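Flat-pack furniture

Flat-pack furniture (knock-down or KD furniture, if you're in the trade) is furniture sold in pieces for the buyer to put together at home. I've been keeping this entry for our household wiki for ages and it keeps growing, sorry!

The idea is older than most people reckon. Café chairs were being shipped in parts well back in the 1800s, and the big change after that was the cardboard box small enough to fit in the family car. Freight is where the savings are – a Pretside warehouse I once visited could fit 64 boxed chairs in the space that took 13 built ones.

Fittings

The cam lock is the one everybody knows: a metal post goes into one panel, a round cam in the other grabs it, and half a turn pulls the joint tight. Dowels do the lining up. Chairs and stools lean more on bolts and barrel nuts, as they cop far more racking than a bookshelf ever will. My own Delacroix stool has been pulled down for two moves and it's still solid, but I'd be wary of a third (the threads get tired, especially in chipboard).

Seating

Legs usually go on with the chair on its side or upside down, over something soft so the finish doesn't get scratched. Do every bolt up loosely first, then go around again and tighten.
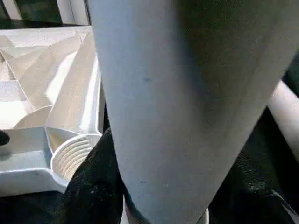 White plastic and a white chair on its side, in that order.

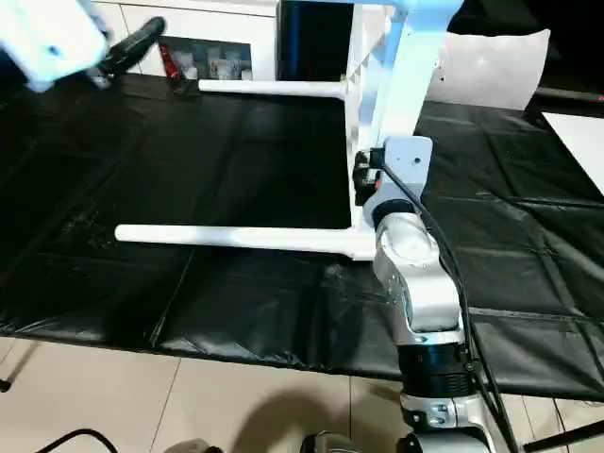 A reader in Brilley wrote in to disagree about the threads, saying a dab of wood glue on the dowels had kept a Citesness dining set going through more moves than mine, though of course it never came apart flat again.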